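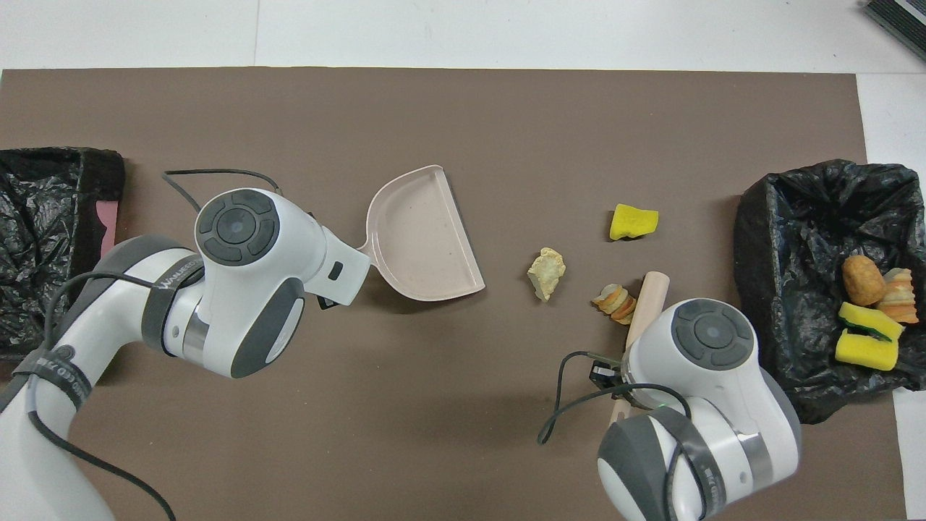

Dustpan and loose pieces on a table mat, with a lined bin at either side.

Table clearing (dry)

Reading time: 4 min

Dry table clearing is the removal of loose solid waste from a work surface without water or cleaning fluid. The usual tools are a hand brush and a short-handled dustpan. It is done before wiping, as crumbs and small scraps smear or break up under a damp cloth.

Equipment

A table dustpan has a flat open lip, a shallow tray and a short handle. The lip must lie flush with the surface over its full width. Plastic pans are light and flex slightly under hand pressure, which helps on a surface that is not perfectly level. A warped or chipped lip lets fine material pass underneath.

The hand brush is chosen by bristle. Soft bristles pick up flour and dust but bend against heavier pieces. Stiff bristles move bread crusts, peel and sponge scraps but tend to flick light crumbs. Brushes used on food surfaces are kept apart from those used on floors.

Bins are lined before work starts. The bag is folded well over the rim so that a pan can be tipped against the edge without pulling it in. Two bins, one at each end of the table, shorten the carry and allow food scraps to be kept separate from other waste.

Mats

A mat protects the tabletop and gives the pan a uniform surface. Its edges should lie flat. The Fernden table mat is 1,000 mm long and 497 mm wide; the older pattern, at 494 mm, is still found in some kitchens. Paper mats are replaced when torn or greasy.

Procedure

Utensils that are to be kept, such as a rolling pin, are lifted off first. Large pieces are picked up by hand. The pan is then set down with its lip facing the remaining waste – the brush moves toward the pan, and the pan stays still. Strokes are short and the bristles stay close to the surface.

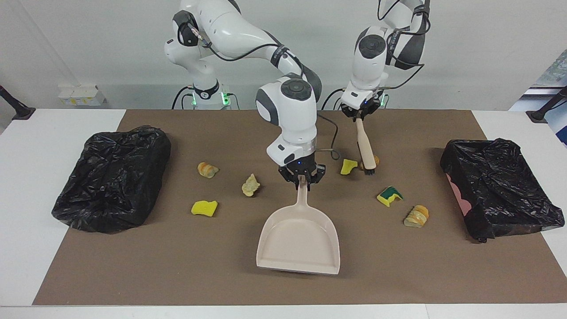 One objection, raised in the discussion of the Hendomow kitchen guide, was that brushing large scraps is slower than lifting them, and that a pan should be kept for whatever fingers cannot pick up. The guide was revised in January to recommend hand removal for any piece wider than 4 cm.

After each pass the pan is drawn back a short distance and the line of fine crumbs left at the lip is swept again. The pan is carried level and emptied low over the bin.

See also: Bench brush; Crumb scraper; Bin liner

Last edited June 27, 2022

Reader comments

Simmont: The width given for the older mat is correct. Ours is 494 mm.

Sriwong: Could the article cover rubber-lipped pans? They drag on paper.

Contact | Copyright Hendomow | Back to top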